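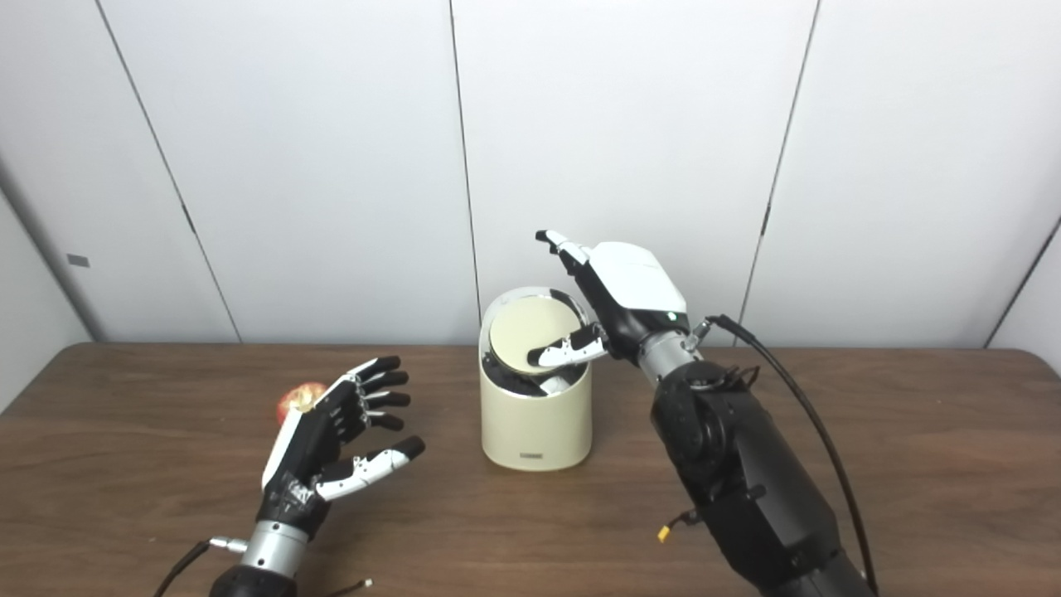 Pushpa Bhatia wrote to me after my last column that asking for records in Brasthorpe is a waste of a stamp. She had asked the town for the invoices on the Bredden Road drainage work, waited out the legal deadline, and got back a form letter saying the request was "too broad to process." She asked me why anyone would try a second time.

I think she should try a second time, and I will get to why. But she is right about the stamp. The town does make people mail these requests, or carry them to the clerk's window during office hours. There is no email address for it. You can pay a parking ticket online in Brasthorpe and you can reserve the picnic shelter online, but a request to see how the town spent your money has to arrive on paper.

My view is that this is a choice, and that the town council could undo it at its next meeting. I have heard three explanations for the paper rule over the years. One is that a signature is required. The state law asks for a name and a way to reach the person, and an email has both. Another is that the office would be flooded. The clerk's own log shows 99 requests in the last budget year, for a town with a full-time records desk. The third is that it has always been done this way, and I have no quarrel with that one as a statement of fact.

The delay matters more than the inconvenience. When a road contract is being argued over, the useful time to see the bids is before the vote. Kovalchuk won the Bredden Road job in the spring. The first change order came six weeks later and the second soon after that. Residents who asked for the paperwork in that period got it, if they got it at all, when the road was already open and the final payment had gone out. By then the documents were of interest mainly to people like me.

I am not accusing Kovalchuk of anything. The change orders may have been entirely fair. There was clay where the survey said gravel, and somebody has to pay for clay. What bothers me is that I had to learn about the clay from a man who was delivering pipe. The council members who approved the extra money did so on a consent agenda, along with the minutes and a proclamation about library week, and not one of them spoke.

Shahnaz Thambiah, who sits on the council, told me that the members had read the backup material in their packets and saw no reason to discuss it. I believe her. But the packet with the backup material is not the packet that gets posted. The public one has the agenda and a line for each item. If you want the rest, you fill out the form and put it in the mail.

Skuletville changed this a few years ago and it did not take much. They post the full packet, with private medical and personnel pages pulled, at the same time the council gets it. They take requests by email. They also keep a public list of every request that has been filled, with the documents attached, so that the second person who wants the same thing can just go and read it. The clerk there, Seraina Hubmann, says the list has saved her more time than anything else the town has bought. Before they had it, her office would copy the same contract over and over for different people.

It cost Skuletville $2,185 to set up, most of it for a scanner. Brasthorpe spent more than that on the banners for Main Street, which I like, and which nobody had to request in writing.

The other thing to fix is the fee. Brasthorpe asks for a deposit on any request the clerk expects to run past 400 pages, and the estimate is made before anyone has looked in the file. Rostyslav Bondarchuk was told to put down a deposit for the snow removal contracts. He paid it. The whole file fit in one envelope, and it took him until October to get his money back. He is a patient man and he had the cash to spare. Plenty of people would have read the deposit letter and dropped it, and I suspect some have. The log does not say how many requests were withdrawn after a deposit letter went out. It should.

I don't think the people in the clerk's office are hiding anything. They are working with rules written before most of them were hired. When I go to the window they are polite and quick. But a rule can keep people out without anyone behind the window meaning it to, and after enough years the result is the same: residents assume there is something in the drawer, and the town assumes nobody cares what is in it.

So this is what I would ask the council to do. Take requests by email. Post the full packet. Drop the deposit until someone has opened the file and counted. None of it needs a consultant - the town attorney, Yevdokiia Ostapchuk, has already said in open session that state law allows all of it.

As for Ms. Bhatia, the form letter she got is not a final answer. A request turned down as too broad can be sent in again with a narrower one attached, and the clock starts over. I would ask for the two change orders by number and for the payment record on the Bredden Road job, and leave everything else for later. If that comes back with another form letter, the appeal goes to the county, and there is no charge for filing it. The address is on the back of the form, in small type, near the bottom.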